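Hetska Opens Packing Room for Travel Kits

HETSKA, September 2, 2021 - The Hetska community center has opened a packing room for its travel kit program, which gives small packaged items to people staying overnight at the Brendov clinic with a family member.

The program began in March with a single shelf by the front desk. It handed out 358 kits in its first weeks and has now reached 1,380. Demand picked up over the summer, when the clinic extended its overnight stays for relatives, and the shelf could no longer hold the stock.

The new room is on the ground floor and was used for storage until last month. It has wooden tables, a sink and a wall of shelves. Packets are sorted by type before they go into open plastic bins, and each bin is packed for one floor of the clinic. Nurses take out what is needed and send the bins back at the end of the week.

Skonus, a local supply store, sells the center its packets at cost. The center paid $1,043 for the most recent order, including delivery. A second store, Buzatu, has offered to provide paper bags for relatives who want to take items home.

The center is asking for unopened packets only. Loose items and anything past its printed date will be turned away. Bottles are also not accepted for now, as several leaked into a bin during the summer and the contents had to be thrown out.

Donations can be left at the side entrance on weekdays until 5 p.m. The clinic has asked for 13 more bins before the end of the month, and the center expects to have them ready on time.

Small packaged items and a translucent plastic bin on a wooden tabletop.

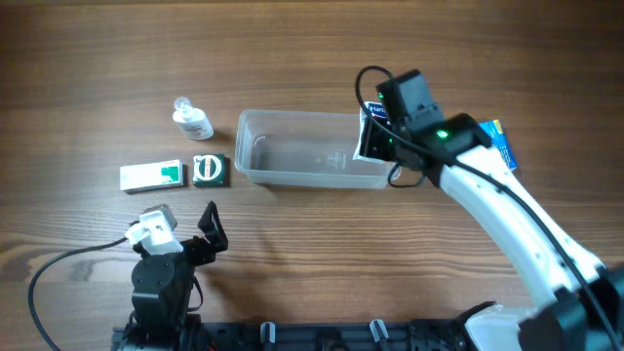
Also in Local News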